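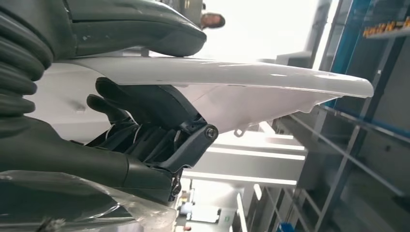 Figure 3. Pièce blanche moulée, longue et effilée, tenue par la pince. À l'arrière-plan, rayonnage métallique à montants bleus.

4.2 Ce que l'atelier demande et que le laboratoire oublie de demander

La littérature sur la manipulation robotique aime les cubes. Le cube a six faces, un centre de gravité raisonnable et aucune opinion sur la manière dont on le saisit. Les pièces retenues pour la campagne de Kultevdale n'ont pas ces qualités : elles sont longues, minces, brillantes d'un côté et mates de l'autre, avec des pattes de fixation placées là où un bureau d'études les voulait et où aucun doigt de pince ne souhaite les rencontrer. Nous avons demandé au système Umitz de les prendre, de les retourner et de les déposer, trois verbes qui occupent une ligne sur la fiche de poste de l'opérateur et l'essentiel de cette section.

Le protocole comporte 330 essais, conduits en avril avec le même contrôleur et les mêmes réglages de force. Un essai est dit réussi lorsque la pièce est déposée dans le gabarit sans marque nouvelle et sans intervention humaine. Cette seconde condition mérite d'être soulignée. Dans une partie des travaux que nous avons relus, la main qui remet discrètement l'objet d'aplomb entre deux tentatives est comptée comme un élément du décor. Nous l'avons comptée comme un échec, ce qui explique en partie la modestie de nos résultats et, peut-être, l'éclat de ceux des autres.

Sur ces 330 essais, 106 ont échoué. Le chiffre paraîtra honorable à un roboticien et calamiteux à un chef d'atelier, et les deux auront lu le même tableau. La plupart des échecs surviennent après la prise, au moment du retournement. La pièce pivote autour de la ligne de contact, les doigts resserrent, la pièce pivote davantage, et le contrôleur, fidèle à sa consigne, déclare la saisie stable. Nahuel Espinoza, qui a dépouillé les enregistrements, a proposé pour cette catégorie l'étiquette « confiance mal placée ». Nous avons conservé « glissement angulaire » dans les tableaux.

Les surfaces brillantes posent un problème distinct. Un reflet du plafonnier a toutes les apparences d'une arête, et le module de perception défend cette arête avec une constance admirable. Les films d'emballage transparents aggravent les choses : ils ont une forme, mais n'en ont jamais deux fois la même, et aucun des modèles géométriques que nous avons testés n'a accepté de s'y intéresser. 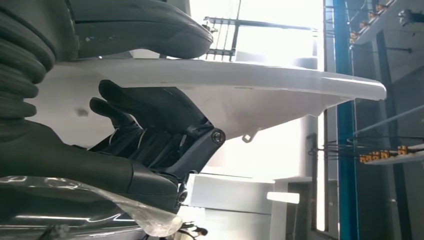 Un robot de ce type peut-il tenir seul un poste de manutention dans un atelier ?
Pour quelques gestes répétés, sur des pièces connues et bien présentées, il s'en approche ; le poste complet, avec ses imprévus, demande encore un opérateur à proximité.

Cet opérateur figure rarement dans les calculs de rentabilité. La grille d'évaluation Albers, que nous avons reprise par souci de comparaison, attribue 1000 points à un cycle parfait et retire des points pour chaque seconde perdue ou chaque contact non prévu. Elle ne retire rien pour la personne debout à côté, qui surveille. Un système peut donc obtenir une note flatteuse tout en mobilisant à plein temps celui qu'il devait soulager. Nous suggérons une colonne supplémentaire — attention humaine consommée, en minutes — sans grand espoir de la voir adoptée.

La comparaison avec les tâches ménagères, menée en parallèle sur le site de Proltgate, n'est pas plus rassurante. On présente volontiers la maison comme un atelier en plus petit. C'est aussi un atelier sans gabarits, sans marquage et sans fiche de poste, où l'on range différemment le matin et le soir. Plier une serviette y reste un exploit, et la ranger dans le bon placard relève pour l'heure du programme de recherche. Le même contrôleur, transporté d'un site à l'autre, a surtout démontré qu'il se transportait.

Reste le sol. Tout ce qui tombe quitte l'espace de travail tel que le planificateur le conçoit, et ce qui quitte cet espace cesse, pour lui, d'exister.
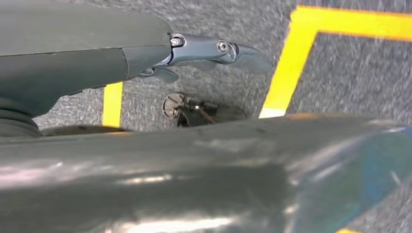

Un opérateur, lui, se baisse. Le geste ne figure dans aucune de nos descriptions de tâche, et nous l'avons découvert en relisant nos propres notes de séance, où le mot « ramassé » revient avec insistance. Pour la machine, l'équivalent suppose de détecter l'absence, de chercher hors du volume habituel, d'identifier un objet tombé sous un angle que personne n'a jugé utile d'apprendre, puis d'approcher un plan dont elle a été soigneusement éduquée à se tenir éloignée. Les limites de sécurité, réglées pour protéger le bras du sol, ont rempli leur office à chaque tentative.

Nous avons abaissé ces limites dans une configuration dédiée, dont les résultats sont traités séparément en 4.3. Les échecs de récupération ne sont pas inclus dans les 106 mentionnés plus haut, la chute ayant déjà été comptée une fois.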